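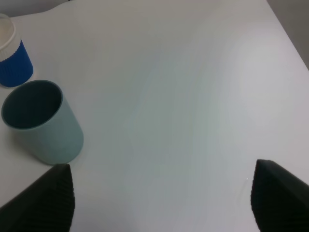 Rings and haze on a matte white tabletop -- how far can I sand before it shows?

Posted in Furniture and Finishes
Asked by tghaffari, Zalville

I have a white worktable with a painted matte top. The base material is MDF. The paint is a water-based enamel, two coats over primer, no clear coat. I applied it myself in June with a foam roller. The can says full cure in 30 days and I waited longer than that before putting anything on it.

Two problems:

1. Faint brown rings from coffee cups. They do not come off with dish soap and water. A melamine sponge removes most of the color but leaves a shiny patch that can be seen from the side when the window light is low.

2. A gray haze in the area where cables, tools and the feet of equipment get dragged. It feels smooth. I can't tell if this is dirt in the surface or the paint being burnished.

I would like to avoid stripping the whole top. Can I sand only the bad areas and recoat them, or will the edges of the patch always be visible? If sanding is the answer, what grit do I stop at? I have 100, 220 and 320 on hand, plus a sheet of 2000 left over from a car job.

Touran Ghaffari

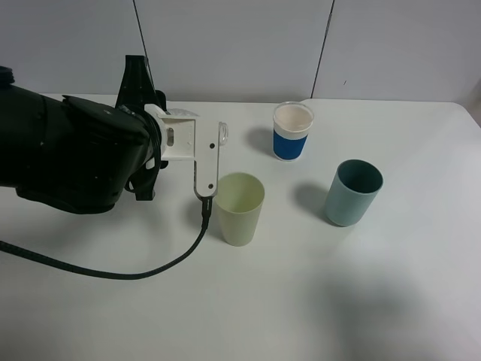

Other end of the same table, with the black braided cable.

Edit: room is heated, no direct sun on the top. Nothing hotter than a paper cup goes on it.

3 answers

Answer 1 (accepted)
by kermani_joinery

You have two separate faults and they need to be tested separately.

Rings. Coffee contains tannins, and flat paint is porous compared to gloss. The stain sits in the top of the film. Mix oxygen bleach powder with warm water at the strength on the package for laundry soaking, lay a folded white cloth over the ring, leave it 15 minutes, then rinse twice and dry. Do not use chlorine bleach on a water-based enamel, it can yellow the film. Try it on the underside first if you painted the underside.

Haze. Wipe one small spot with isopropyl alcohol on a white rag. Light pressure, two or three passes. If gray comes off on the rag and the spot turns white, you have rubber or metal transfer and can clean the rest the same way. If white comes off, stop, you are dissolving paint. If nothing comes off, the paint is burnished and no cleaner will help. The flatting agent has been rubbed down and the sheen has gone up. Same cause as your shiny patch from the melamine sponge, which is a fine abrasive.

Spot repair on a matte finish almost always shows. Film thickness and roller texture change at the edge of the patch and low side light picks up both. Recoat the full top, edge to edge. You do not need to strip it. Procedure:

Wash with a degreaser, rinse, let dry overnight.
Scuff the whole top with 320 on a flat block until the sheen is even. Stay off the corners, MDF corners cut through in seconds.
Put the 100 away. It will leave scratches that two coats of matte will not fill.
Put the 2000 away also. It polishes, and the new coat needs some tooth.
Vacuum, then wipe with a damp microfiber.
Spot prime the rings with a shellac-based stain blocker. If you skip this the brown can come back through the new paint.
Roll two thin coats of enamel, then a water-based matte polyurethane made for floors. Check that it is labeled non-yellowing.

The clear coat is what you are missing. Bare matte enamel on a work surface is going to mark again.

Comment by tghaffari: Alcohol test done on Tuesday. Gray on the rag in one spot, nothing in the other. So both, apparently.

Comment by kermani_joinery: Common enough. Clean first, then scuff. Otherwise you grind the transfer into the paint.

Comment by rolf_k: Does the shellac primer flash through under matte? I had dull spots on a shelf.

Comment by kermani_joinery: It can if you only put one coat over it. Two coats and the clear, no problem so far.

Answer 2
by Loltandale Dave

I gave up on painted tops. Had the same thing on a bench and redid it twice. Bought a sheet of white high-pressure laminate in the matte finish, contact cement, trimmed with a router. Coffee wipes off. Cost more than paint but I haven't touched it since. You do have to sand the paint back first so the cement grips, and that's where your 100 is useful.

Make sure you line it up before it touches -- there is no sliding it with contact cement. I use dowels as spacers and pull them out one at a time.

Comment by pm_trullinham: Seal the MDF edges too or they swell.

Answer 3
by gus759

put a desk mat on it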